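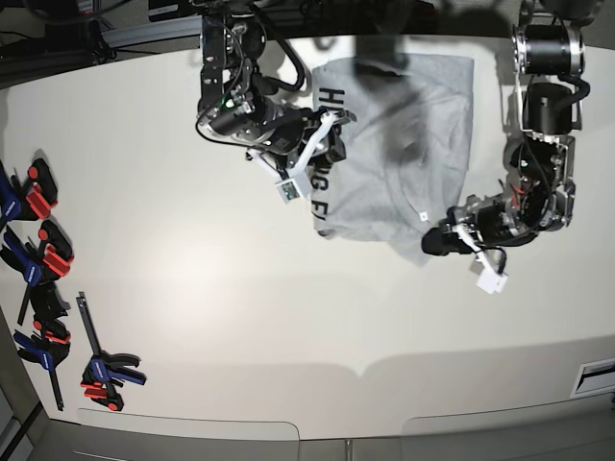
*The folding cell at Pevow, Tellach: two arms, one grey T-shirt, clamps on the left.*

Pevow would like me to be impressed by its T-shirt cell. I went to Tellach with a different question, namely how much work a person puts in before the arms get to do any. The technician who looks after it asked me to leave names out and then talked for most of a morning.

"People ask how fast it folds," the technician said. "They never ask how long I was under the table."

The cell is a white bench with two arms hanging over it from the back edge. The arms are dark brackets and black motor housings, with cables looped round the joints, and each one carries a small camera down at the gripper. It looks like something still being built. I said so.

"It is still being built. I don't think that's an insult."

I asked about the loops of cable, which to my eye were asking to be caught on something. The technician agreed that they had been, in July, when one went tight at full reach and pulled half out of its plug. The arm stopped, as it should. Finding the fault took much longer, because the Okex software reported a motor error and the motor was fine.

"I changed a perfectly good motor. Then I changed it back. Now I swing every joint to its limit by hand, power off, and watch the cable the whole way round. It's dull and it works."

Does the software now report a cable fault as a cable fault? "No."

The log I was shown ran up to 10/08/2025 and listed 2700 attempted folds, of which 2452 were marked as good. I asked who decides what is good. The technician does, by eye, at the bench. There is a written standard, but it fits on a sticky note and has the word "neat" in it twice. I would treat the figure with care, and so, to be fair, would the technician.

"If the sleeve's sticking out, it's bad. If it's sticking out a bit, it depends who's asking."

Most of the bad ones begin with the shirt in a heap. A gripper has to find one layer in a pile where everything is the same grey, and the gaps between the folds go nearly black on the camera.

"It'll pick up two layers and carry on as if it had one. You can't blame it much. Look at the picture and tell me where the sleeve is."

I looked, and kept my guess to myself.

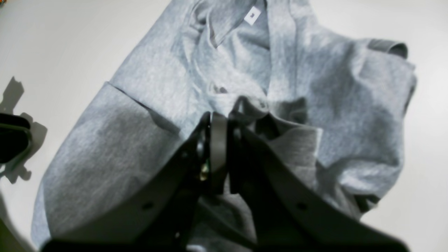
## What gets checked, and how often

The morning routine has grown to 11 checks. The technician reckons four of them matter. The fingertips get wiped and looked at for wear, the camera mounts are pushed with a thumb to see if they shift, the screws on the gripper arms are gone over with a hand driver, and both arms are sent to a known spot on the bench to see whether they still agree about where it is.

"And when they don't agree?"

"Then I'm not folding anything till after lunch."

Setting the cameras up again takes about 31 minutes if nothing else is wrong. That is a long time for a bench that handles one shirt at a time, and I said that as well. The technician's answer was that the bench is there to learn on, and that the sums for a real laundry are somebody else's job. I have heard that answer at other firms. It may be true here.

The fingertips come from Magaña, a small supplier, and they cause the most grumbling. A worn pad slides over the cloth and closes on nothing. A fresh one can grip so well that it drags the layer beneath along with it. New pads are therefore tried first on a shirt laid out flat, with one small pinch near the middle, before the arm is trusted with anything crumpled.

"If you get a little ridge of cloth next to the finger, fine. If the whole shirt starts walking towards you, take the pad off and rough it up."

Is that in the manual? "There's a page headed Pads. It's got the part number on it."

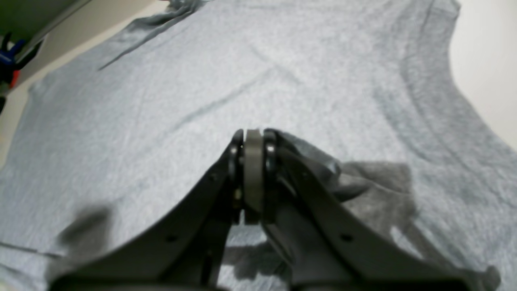
## Would it run without you?

"For a morning, yes. For a week, I'd want to see it."

I pressed for what would go first. The technician thought a camera mount, by a small amount that looks like nothing, after which the grippers would start closing just short of the cloth and the log would fill up with failed picks. Okex would keep trying. It has a retry limit, but the limit was raised during a visit and has not been put back.

Pevow's leaflet calls the cell "hands-free". I read that out and got a long look at the bench.

"Whose hands?"

A spare wrist is on order, along with a cable guide that the technician drew up after the trouble in July. I asked to come back once both are fitted and to see the log again, bad folds included. The technician said yes straight away. Pevow's office is still thinking about it.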